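Clollach Bedspread, Slate Blue with White Triangles

The Clollach bedspread is supplied by Wovix for guest rooms, student housing and private homes. The dusty blue ground carries a scattered print of white triangles and is suited to rooms with pale furniture.
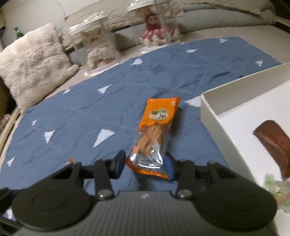
Clollach bedspread in slate blue, on a beige mattress with a pale wooden bed frame.

Item number: 659
Minimum order, institutional accounts: 2
Pillows and mattress are not included. Orders of 100 or more are handled by Siiri Sproģis, Contract Sales. Price list valid from August 2023.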